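**Lunton bedrooms, progress to May 2019**

Of the 4,000 granted in January, 2,313 is spent, nearly all of it on bedding and curtains from Bundgaard. I am less pleased with that than the last report was. It called the rooms "refreshed." New sheets are nice to have, but the grant was for rooms, and a sheet is the easiest part of a room to change.

The paint quote from Mulura came in three weeks late and leaves out the wall prep. I've asked for it again, itemized, and would hold the balance until it arrives — painting over marks doesn't usually last.

Signe Thygesen

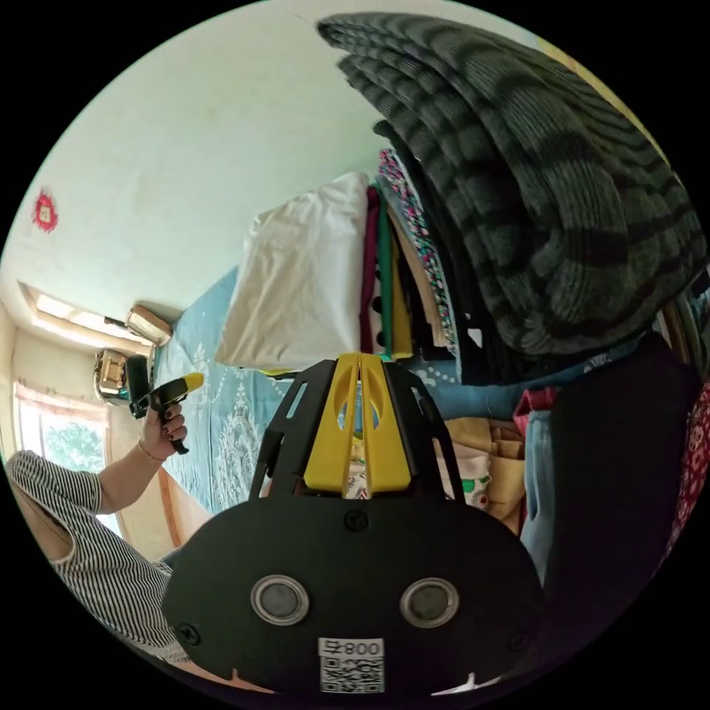

Page 3 of 13

Patterned light blue sheet, sheer curtain at the window, and the ceiling light on in broad daylight. The pale wall still has faint smudges, so I can't sign off on the walls as finished.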